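Molleo Stock Manager – Set-up Guide
Section 4: Setting up bins and storage locations

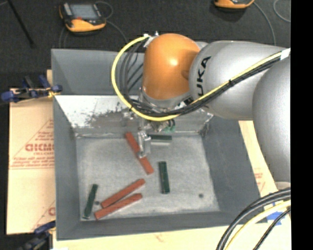
Before you can book goods in or out, Molleo needs to know where things are kept. Each place where stock can sit is called a location. A location can be a shelf, a pallet space, a drawer or a bin. You only have to do this once for each site, but it is worth doing carefully, as changing location codes later means printing new labels.

You will need:
- an account with Site Manager rights
- a floor plan or a list of your storage areas
- a label printer that has already been paired (see Section 3)

4.1 Create a zone

Zones are groups of locations. Most small sites use one zone per room or aisle.

1. Sign in and open Settings, then Site Layout.
2. Click Add Zone.
3. Type a short code. Codes can have up to 7 characters, using capital letters and numbers only.
4. Type a full name, for example "Ground floor spares". This is what staff see on the handheld screen.
5. Click Save.

The new zone appears in the list on the left with a grey dot next to it. The dot turns green once the zone holds at least one location.

Note: A zone code cannot be used again after the zone is deleted. If you make a mistake in the code, use Rename.

4.2 Add bins to the zone

1. Select the zone and click Add Locations.
2. Choose Bin from the Type list.
3. Enter the first and last numbers in the range. Molleo creates every number in between. You can add up to 300 bins at a time.
4. Enter the inside length, width and depth in centimetres. Measure at the base, as many bins are wider at the top.
5. Enter the weight limit in kilograms. Use the figure stamped on the bin or given by the supplier.
6. Click Preview and check the list.
7. Click Create.

If you have bins of different sizes in the same zone, repeat these steps for each size. Do not enter an average size. The fill level shown on the stock screen is worked out from these measurements and will be wrong.

Caution: The weight limit you enter is for the bin only. Molleo does not check the load on the shelf or rack beneath it. Add up the full weight of all the bins on a shelf and compare it with the rack maker's plate before you load it.

4.3 Set the refill level

Molleo can warn you when a bin is running low or getting too full.

1. Open the bin and click Levels.
2. Under Low, enter the number of items at which you want a refill request.
3. Under High, enter a percentage. The standard setting is 80.
4. Choose who gets the message. You can pick a person or a group.
5. Click Save.

To copy the same levels to other bins, tick Apply to Range before saving. This overwrites any levels already set in that range – there is no undo.

4.4 Print and fix the labels

1. Go back to the zone and click Print Labels.
2. Choose the small label for drawers or the large label for bins and pallet spaces.
3. Print one test label and scan it with a handheld.
4. If the handheld shows the correct location, print the rest.
5. Wipe the front of each bin with a dry cloth and press the label on firmly.

Fix the label to the side people will face when they pick. Keep it clear of ribs, handles and rounded corners. On deep bins, put it near the top edge so that it can still be read when bins are stacked.

Note: Jota handhelds made before the current model may not read the small label from more than arm's length. Use the large label if you still have these in service.

4.5 Import locations from a spreadsheet

If you are moving from Dremico, export your location list as a CSV file and use Import under Site Layout. The columns must be in this order: zone, type, number, length, width, depth, weight limit. Leave the heading row in place.

Rows with missing measurements are imported but marked Incomplete. Stock can be booked into them, but no fill level is shown until you enter the sizes.

Section last revised Mar 24, 2021 by Ruth Giraldo. Section 5 covers booking in your first delivery.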